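Home | Reviews | Cells and Grippers | Cables | Forum | Contact

Cable dressing kit from Dura on a KUKA arm, bin picking: review after 1000 cycles 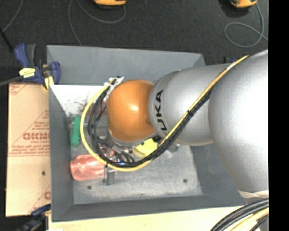
The arm in the bin, with the yellow cable and the black bundle looped past the orange joint.

I bought the Dura dressing kit in March for our test cell at Nägeli. We pick mixed objects out of a grey bin, and the wrist turns a lot. Before the kit we had the cables fixed with tape, and I was tired of it.

In the box are brackets, ties in two sizes, a roll of wrap and a small booklet. The booklet is only 24 pages, but it is well written. Mounting took me one afternoon. The brackets hold firmly and I did not need to tighten them again.

Now the fault. On a Tuesday, after 200 picks without any trouble, the arm went low in the bin close to the wall and turned the last axis almost to its end. The loop of cable was pressed against the wall and one tie slipped along the bundle. The gripper signal was lost and the fingers opened. The part fell back in the bin, so there was no damage, but the arm did not stop. It travelled to the place position with nothing in the gripper. In our cell this is only annoying. With a heavy part above a conveyor I would call it a safety matter.

I looked for the reason for two days. The ties themselves did not break. The booklet says to leave 30 mm of slack at the wrist, and I had done so. For an arm that works in open space this is probably enough, but a loop also needs room when the tool goes down between four walls. The booklet does not mention bins at all. I wrote to Dura and they answered politely that I should "check the range of motion".

What I changed:
- the last axis is limited in software, so it cannot reach the end any more
- lost gripper signal now gives a protective stop
- a second tie beside the one that slipped
- the picks nearest to the wall are done with another approach angle

After this I made 1000 cycles. One more time the loop touched the wall, but the ties stayed in their place and the signal was good. I still inspect the bundle every morning before I switch on the drives.

I compared also with the Uson kit, which a colleague has on a smaller arm. Its ties grip better on smooth cable – I could not move them by hand – but the brackets are softer and you must order the wrap separately.

Would I buy the Dura kit again? For this arm yes, and I would take more of the large ties. For deep bins I cannot recommend it with the settings from the booklet. Please try the worst position slowly by hand first, with the tool at the bottom and the wrist turned both ways.

Three and a half stars from five.

Recent reviews
Uson strain relief set, second look
Dotcombe bar clamps for the test bench
Protective stop or emergency stop: what we use
Gripper fingers after one winter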